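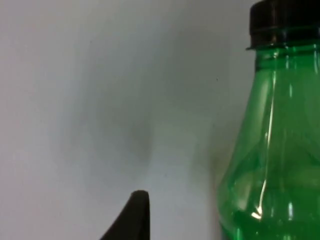
Chapter 7
Packaging and the Cost of a Product

When Wouter Mertens took over the accounts at Maltwood, a small soft drink maker in Unddale, he found that the company knew the price of its sugar to the cent but had no separate record of what it paid for bottles, caps and labels. All of it was entered under "supplies." In July he split the account, and packaging proved to be the largest single cost after wages.

This chapter deals with costs of that kind. You will learn to tell direct costs from overhead, to work out the cost of one unit, and to see how that figure changes with the size of an order.

Order size matters a great deal in packaging. A mold has to be paid for whether it is used once or many times. If a mold costs $2,000 and the firm orders 125 bottles, each bottle carries $16 of the mold's cost. If it orders 2,000 bottles, each carries $1. Economists call the mold a fixed cost - it stays the same as output rises. Plastic is a variable cost, and so is the cap.

Firms often avoid the fixed cost by buying a standard bottle from a supplier's catalog and adding their own label. The supplier spreads the mold over many customers. The drawback is that a rival may sell its drink in the same bottle.

Key terms: direct cost, overhead, fixed cost, variable cost, unit cost

7.1 Direct Costs and Overhead

A direct cost can be traced to one product.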